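How to sort a junk drawer (or a whole junk closet) in one afternoon

Posted 8 June 2022 by Zorica Vukčević

Quick one today. Did my own hall closet last week, did my sister's in Rostcombe the week before. Same method both times. Bins, a clear table, a timer. That's the whole kit.

Get the bins out first, before you open a single drawer.

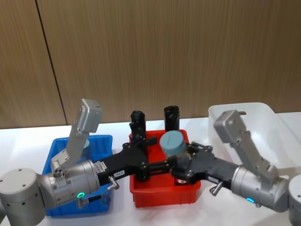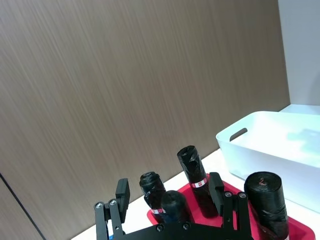
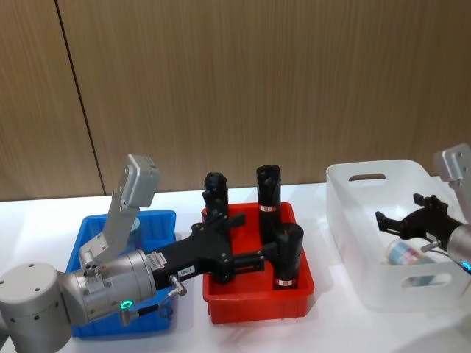

A red bin in every one of these. Mine is red too and it's the one I use for "keep".

What you need

Bins, open top, no lids. Lids slow you down.
A table you can walk up to from the front.
Trash bag.
Marker and masking tape.
Kitchen timer or your phone.

Step 1. Label

Tape on the front of each bin. KEEP, MOVE, GIVE. Move means it lives in another room. Give means it leaves the house. Trash goes straight in the bag, no bin for trash, you'll only end up digging through it.

Step 2. Dump

Whole drawer, upside down, onto the table. Don't pick through it while it's still in the drawer. I did that for years and you just end up pushing the same dead pens to the back. Wipe the drawer out while it's empty, takes a second.

Closet people: one shelf at a time. Not the whole closet!! I did the whole closet in November and slept next to a pile of extension cords.

Step 3. Timer on, 13 minutes

Why 13, no idea, 10 was too short and 15 I start reading old birthday cards. One hand picks up, drops in a bin, next. No stacking, no folding, no testing batteries. Batteries all go in KEEP for now, test them later.

If you hold something for more than 5 seconds it goes in MOVE and you decide at the end.

Step 4. Break

Get water. Then another round. A normal kitchen drawer is 2 rounds. The Dumitrescu drawer (my in-laws, you know who you are) was 7.

Step 5. Empty MOVE right away

Walk it round the house. Scissors to the desk, screws to the garage, ect. If you leave this bin till tomorow it turns into the new junk drawer, with handles.

Step 6. GIVE goes in the car

Not by the door. In the car. The thrift store in Hullwood takes small housewares but no cables, so call yours first and ask.

Step 7. Put KEEP back

Big flat stuff at the bottom, everyday stuff in front. Small boxes as dividers, check boxes or tea boxes are fine. If it won't all fit, do one more round on KEEP only.

Problems

Too many cables: match each one to a device. No device, it goes.
Kids' stuff: let them do their own round, short timer.
Keys you don't recognize: tape them to a card, write the date, toss in a year.

Linen closet next, if I ever get to it.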